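Arm Desk, year-end notes
December 10, 2020

The laundry fault, and why the arms were off so long

Short version first, people keep asking in the hallway. The right gripper closed on the door seal of washer number one and did not let go when told. No one hurt. Seal is nicked, a finger screw sheared, and we lost most of a week. Longer version below, written fast between two meetings so forgive the typing.

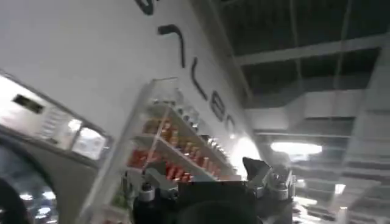 5 min read

What we run, for anyone new on the list: two arms on one base, laundry job in the morning, shelf job after lunch. Same grippers for both. Same wrist cameras. The only thing that changes between the two is the task file, which is loaded by hand, and that is where the trouble begins.

The shelf task file has a setting in it called hold-on-loss. Bottles are heavy for their size and we don't want one dropped, so if the gripper loses contact with the controller it keeps squeezing at the last force it had. Good setting for bottles. Terrible setting for a rubber seal on a door. The laundry file has the opposite, open-on-loss, fingers go slack and the arm backs off.

Run 239 was a laundry run. Horacio Tapia started it with the right file, the log shows that clearly, so please stop teasing him. Nine minutes in, the Sornik controller restarted by itself. When it came back it loaded the last file saved to disk, and the last file saved to disk was the shelf one from the afternoon before. Screen still said LAUNDRY. The name on the screen comes from the laptop, the settings come from the controller. They did not agree and nothing in the system checks.

So the arm carried on with the door. Went in for the edge a little too deep, got rubber and not rim, and then the link dropped again for half a second. Hold-on-loss did exactly what it says. Fingers clamped. Link came back, the arm tried to pull away with the fingers still shut, and the force reading climbed to 248 newtons before the Droketti brake tripped. That's well over what the seal is meant to take.

Stop button was pressed right away. Stop button cuts the arm motors. It does not open the fingers. We all knew this in the sense that it's on page four of the manual, and three of us stood there waiting for it to open.

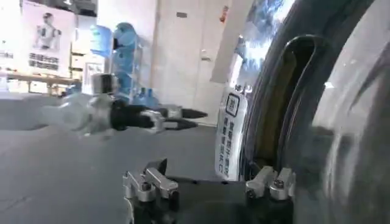

Ottar Westerberg read the first draft of this and wrote back that I was being too easy on the button. His view is that a stop which leaves something pinched is only half a stop, and if that had been a sleeve with a wrist in it nobody would be calling it a nuisance fault. He wants a manual finger release on each arm, one that works with the power off, before any run with a person inside the tape. He also said the word "nuisance" should come out of the log, where I had typed it, and it has.

He's right and I've put the release at the top of the list. Insaurralde sells a kit with a small lever at the back of the hand, two are on order, they say end of December. Until then there is a hex key on a red cord hung next to the stop button. Left hand, quarter turn on the drive screw, fingers go loose. Takes eleven seconds if you have practiced and a lot more if you haven't. Everyone practices this week please, and sign the sheet.

What we found when we opened things up:

The restart was a power problem. Connector at the back of the controller was not fully seated, and it shook a little every time the arm braked hard. You could make it drop out by tapping the case with a pen. It had probably been doing that for a while, going by 833 short link drops in the log since the last service. Most of them lasted less than a blink and the arm rode straight through. We have an alert for link drops. It was set to fire at 964 in a single day, I have no idea who picked that number or why, could well have been me.

Sheared screw was in the right finger, second block up. Replaced, along with the other three on that side, as they came out looking tired. Left gripper checked, fine.

Seal has a nick as long as a thumbnail. Harberg are sending a replacement and in the meantime no wet cycles on that machine. Practice loads only. Loading, unloading, doors, all fine to do.

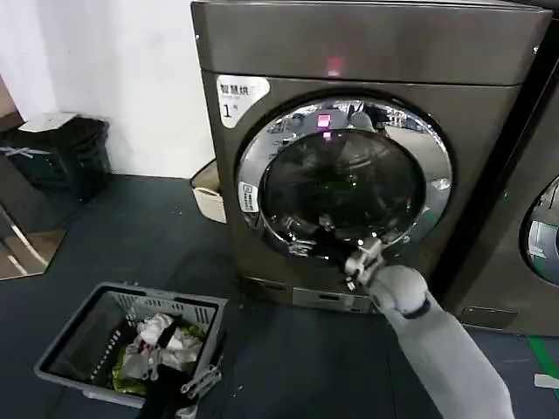

Changes from now on. The controller will not load anything by itself after a restart. It comes up blank and sits there until a person picks a file, which is slower, and yes I know it's annoying when you are on your third restart before coffee. The screen name now comes from the controller. If the laptop and controller disagree you get a red bar and no motion at all.

Force limit for door moves is down to 60. It was set once for everything, which made no sense. Horacio is going through the rest of the moves one by one, he's through doors and baskets and is now on shelves. If a move stops early on you and you think the limit is too low, write it down with the run number. Don't just raise it. Somebody raised the basket one already and I would like it back where it was.

The link drop alert now fires at five in an hour. Will probably be noisy for a bit. 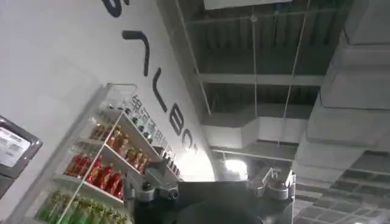 Shelf runs are cleared with the new files, slow speed only, two people present, one of them with a hand near the button and doing nothing else. Not on the phone. Hold-on-loss stays on for bottles, we talked it over and a dropped bottle is still the worse outcome there, but the squeeze now eases off after ten seconds if no one answers the prompt.

Laundry runs with the door go back to normal speed once the release kits are fitted and tested, not before. Loading moves that stay clear of the seal can run now at half.

Still open: why the arm went in too deep in the first place. The door position was off by a bit over a centimeter compared with the morning check. Could be the washer got nudged, could be the wrist camera calibraton. Ottar thinks nudged. I'm rerunning the calibration anyway and will send numbers when I have them.

Practice sheet is on the clipboard by the hex key. Six names on it so far.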